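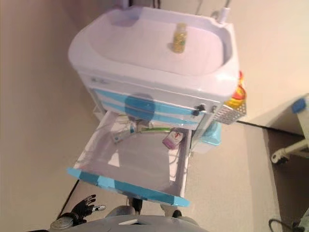
A toy sink cabinet with its drawer pulled out, a toothbrush and two other small things inside.

Toy sinks draw a crowd at Murach play library

The Murach play library has added a set of toy sink cabinets to its lending shelves this March, and if the first few weeks are anything to go by, there will be a waiting list for them well into the summer.

The library, which many families in town know from its years above the old bakery on Soltani Street, now lends out 818 toys, puzzles and games, and most of them go home in a bag or a box. The sinks are a bit bigger than that (you will want a car, or a patient friend with one), but they have been so popular in the playroom that the library decided to let them go out on loan as well.

It all began with one sink, given by a family in Vondia whose children had outgrown it. It went into the corner by the window, and before long there were little ones washing pretend hands, brushing the teeth of every bear in the building and putting everything back in the drawer, or at least near the drawer. Parents kept asking where they could get one, and so a small appeal went up by the door. It brought in $350 by the end of the month, enough to buy more sinks and plenty of bits and pieces to go with them.

The bits and pieces are half the fun, as anybody with a small child will tell you. The one in our photo has a green toothbrush in the drawer, along with a white and blue tube and a little pink box, and there is a clear bottle with yellow liquid standing up in the basin. A mesh basket hangs on the side for whatever needs a home that day, which in our experience can be very nearly anything!

The staff say that the sinks have been a great help to families who are working on toothbrushing at home, and one grandmother told us that her grandson now insists on doing his bear's teeth first and his own straight after. She has stopped arguing and simply allows an extra few minutes at bedtime.

Sinks can be borrowed for 3 weeks at a time and are best suited to children from age 3 up. Please give the drawer a wipe before you bring yours back, and do have a look under the sofa for the small pieces, as they do like to wander. The library is also glad to take clean play toothbrushes, cups and combs in good shape, which can be dropped off at the front desk or at the Jevia branch.

The playroom is open until 7 in the evening through the end of the month, and one sink will always stay there for children who just want to drop in and have a turn.

We use cookies to make this site work and to see which stories people read. By continuing to browse, you agree to our use of cookies. Accept | Manage settings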